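From: Leidy Huanca
To: building-ops list
Date: 9 February 2018
Subject: Re: [building-ops] Entrance lobby too cold at floor level, setpoint makes no difference

Napaporn Chantharasri wrote:
> We took over a two-story Hunach unit with a glass entrance at one end and
> a high ceiling over the whole front part. Floor is bare concrete. The air
> handler is a Rulen with a single return, up high on the back wall.
>
> Complaint is always the same: cold feet near the doors, stuffy on the
> upper level. Raising the setpoint makes the upper level worse and does
> nothing I can measure downstairs. The thermostat is on the upper level.
> Supply fan is fixed speed. Filters were changed in May.
>
> Before I ask the owner for money I'd like to know
> (a) is this stratification or infiltration, and
> (b) is a ceiling fan worth trying first?

Napaporn,

Answering (a) first. From what you describe it is both, and they feed each other. Warm air collects under the ceiling, the pressure at the top of the space goes slightly positive and the pressure at the bottom goes slightly negative. Any gap at the foot of the doors then pulls in outside air. More heat at the ceiling means more pull at the floor. That is consistent with the setpoint making no difference downstairs.

I would not buy anything until you have separated the two. You need a logger with at least two probes, a smoke pencil, and one morning when the doors are used as little as possible.

1. Vertical profile

Hang one probe at ankle height and one as close to the ceiling as you can get without being in the supply air stream. If you have more probes, space them evenly between. Keep them out of direct sun. Log at one-minute intervals from before the morning warm-up until the space has been at setpoint for a couple of hours.

On the Yupanqui job, which had a similar layout, I collected 116 readings per probe and that was enough. The difference between top and bottom kept growing for the first 55 minutes of warm-up and then leveled off. If yours levels off too, a destratification fan will probably do something useful. If the bottom probe drops each time the doors open and takes a long time to recover, deal with the doors first.

2. Smoke test at the doors

Do this with the air handler on and again with it off. Hold the pencil at the bottom sweep, then at the meeting stiles, then at the head. Write down the direction each time, including "no clear direction." In with the air handler off and in more strongly with it on means you also have a balance problem, and the outside air damper needs to be looked at before anything else.

Take both sets on the same day. Wind on a glass entrance can reverse the result, and two sets taken in different weather can't be compared.

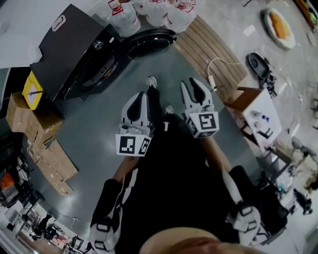
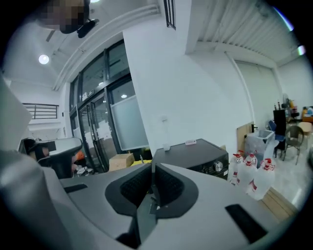

3. Return air and thermostat

A single high return makes the profile worse in heating season. It takes the warmest air in the space back to the coil, and the unit reads a return temperature well above what people feel at the doors. If the discharge control is tied to return temperature, the unit will cut back too early. Check the Rulen sequence of operation for this. On some older controllers it is a jumper setting and on others it is buried in the installer menu.

The thermostat should not be on the upper level. Moving it down is cheap. Put it on an inside wall, away from the doors, out of any supply throw, at normal height. Expect the upper level to get warmer at first, and warn the people up there before you do it.

If the owner will pay for duct work, a low return with a manual damper is the next item. Use the low one in winter and the high one in summer. Size it for the full return flow. A half-size low return tends to whistle and then somebody tapes it over.

4. Fan

Answer to (b): yes, but after steps 1 and 2. Use a slow, large-diameter fan and run it in whichever direction doesn't put moving air on people standing near the doors. For a high ceiling that is often upward in winter. Check clearance to anything hung from the ceiling, and check how the blades line up with the light fixtures. A blade passing under a fixture gives a flicker that people will complain about more than the cold.

We put in an Irkex unit at Yupanqui. The draw at the speed we settled on was 185 watts, measured at the disconnect. We ended up well below full speed. Start at the lowest setting and leave it there for a few days before changing it.

5. Doors

Replace the sweeps regardless of what the smoke says. Set the closers so the leaf latches on its own from a few inches open. Check the threshold for level; on bare concrete the slab is often low in the middle and the sweep only touches at the ends.

An air curtain is a separate discussion. I would leave it out of the first request to the owner.

Post the log file to the list when you have it, as CSV if possible. Please include probe heights and the times the doors were opened. Also, can you confirm whether the outside air damper has an actuator or is on a fixed stop? Your note doesn't say, and it changes the order of the work.

Leidy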